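Farrier clinic at Prukadard draws horse owners from four counties

21 Jun 2019

A two-day hoof care clinic at the Prukadard fairgrounds brought in 292 people this month, the largest turnout since the event moved out of the old sale barn. Most were horse owners, with working farriers making up the rest.

The clinic is run by the Patwary Horse Council and covers trimming, shoeing and general foot health. This year's main topic was white line disease, which farriers in the area say they have been seeing more often after a wet spring.

Nusrat Abeysekara, a farrier from Sema, led the morning sessions on both days. She has been shoeing for 13 years and keeps a string of mostly trail horses and a few school ponies on her books.

"People wait until the horse is lame," Abeysekara said. "By then you are taking off a lot of wall. If you pick the feet out every day and you see something gray and crumbly at the toe, call your farrier that week."

She told owners to keep to a regular trimming schedule through the summer, even for horses that are barefoot and not being ridden. Long toes put strain on the wall and can open a gap where dirt packs in.

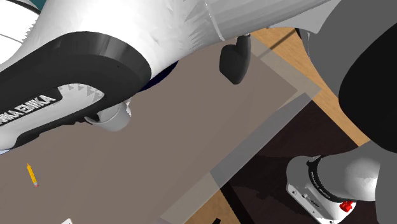
A Franka Emika arm in a computer simulation.

Afternoons were given over to live trimming, with six horses brought in by local barns. Farriers worked in pairs and took questions as they went. A session on hot shoeing on the second day had to be moved under the cattle shed when it started to rain, and it ran an hour late.

Entry fees and the tack sale raised $1,126 for the council's hardship fund, which helps owners pay for trims and emergency vet calls. The fund paid out some $800 last year. Owners can apply through the council office in Zindach, and a letter from a farrier or vet is needed with the form.

Several people asked about finding a farrier at all. Two in the area have retired since the fall, and those still working have waiting lists. Abeysekara said she is not taking new clients before September but will look at a horse if another farrier asks for a second opinion.

The council plans to hold the clinic at Prukadard again next June. It is also looking at a one-day class in the fall for owners who want to learn to pull a loose shoe safely.

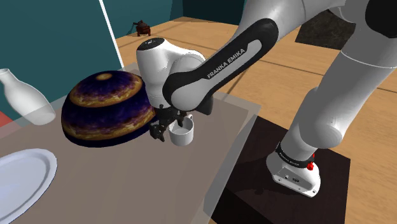 Before the farrier arrives

The council handed out a short list for owners at the gate:

Have the horse caught and its legs clean and dry.
Pick a level spot with good light and shade.
Hold off on fly spray and hoof oil until the work is done.
Tell the farrier about any kicking, soreness or recent medication.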